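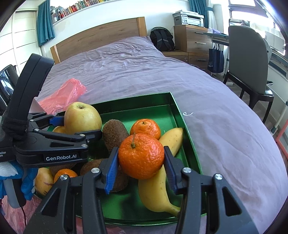 **Home Storage of Fresh Produce, session 6 notes**
Sena Abugri, Addo evening course, June 2025

Notes for people who missed it + for me. Typed fast, fix later.

Last time = cold storage. Tonight = the fruit bowl. Mixed fruit sitting together at room temp, what speeds up what.

## Ethylene, short version

Gas. Ripening fruit gives it off, other fruit picks it up and ripens faster. No smell at the levels you get in a kitchen. Works best in a closed space (bag, drawer, box with lid). Open tray = some effect but a lot drifts off.

Two groups, learn these:

**Keep ripening after picking (climacteric)**
- apple
- banana
- pear
- kiwi

**Don't (non-climacteric)**
- mandarin, orange, all citrus
- grapes
- strawberries

So a sour mandarin stays a sour mandarin. Leaving it next to a banana will not sweeten it. Kofi asked about this twice, answer is still no.

## Fruit by fruit

**Banana.** Gives off ethylene, also reacts to it. Brown at the tip first is normal, check how soft it is before you toss it. Peel goes brown well before the inside is bad. Once ripe can go in the fridge, peel turns dark, flesh fine for a few days.

**Apple.** Strong source. Own drawer if you have one. Keeps weeks in the cold, goes mealy fast on the counter. Yellow-green skin doesn't mean unripe, depends on the variety.

**Kiwi.** Very sensitive, even to tiny amounts. Hard kiwis + one apple in a paper bag, check daily. Press near the stem end w/ thumb, slight give = ready. Don't judge by the skin, brown and fuzzy the whole way through so it tells you nothing.

**Pear.** Ripens from the inside out. If the belly is soft the core is probably mush. Check the neck!! Skin color is a poor guide on the red or streaky ones. Pick them up firm, finish at home.

**Mandarin.** Loose bumpy skin is fine on many types. Go by weight in the hand, heavy = juicy. Short bit of stem left on is good, pulling it can tear the peel and then mold gets in. Cool and airy. Not in a sealed bag.

## Laying out a tray

- heavy stuff (apples, pears) at the bottom or the back
- banana on top or hung up, never under anything
- citrus where air gets to it, touching spots are where mold starts
- turn things over when you walk past
- take fruit out of plastic bags when you get home, moisture collects in there
- wash right before eating, not before storing. Wet fruit in a heap = trouble
- low sides are better than a deep bowl, you see what's going off

Handling: lift, don't squeeze. Support from both sides with flat fingers. Thumb bruises show up a day or two later, mostly on pears. When you pull one piece out of a pile watch what rolls.

## Q's from the room

Yaa: does a metal tray matter? Not for ripening. Easy to wipe down. Put a cloth in if fruit gets marked against the rim.

Shahab: one moldy mandarin, throw out all? No. Bin that one, check the ones that touched it, wipe the tray, dry it, put the rest back.

Elikem: bananas in pieces or the bunch? Wrapping the stems is supposed to slow it down a bit. Mixed results, try at home and tell us.

## Homework

Need: 2 hard kiwis, 1 apple, 1 paper bag.

1. Kiwi A in the bag with the apple. Fold the top over.
2. Kiwi B on the counter, other side of the room.
3. Press both every evening, same spot, gently. Write down hard / slight give / soft.
4. Stop when A is ready. Cut both, taste both.

Bring the sheet next session, even if you forgot a day. Dont fill in the gaps afterwards please.

Reading: Giltside packet p. 20, only the table. Skip the part on wax coatings, we do that with vegtables.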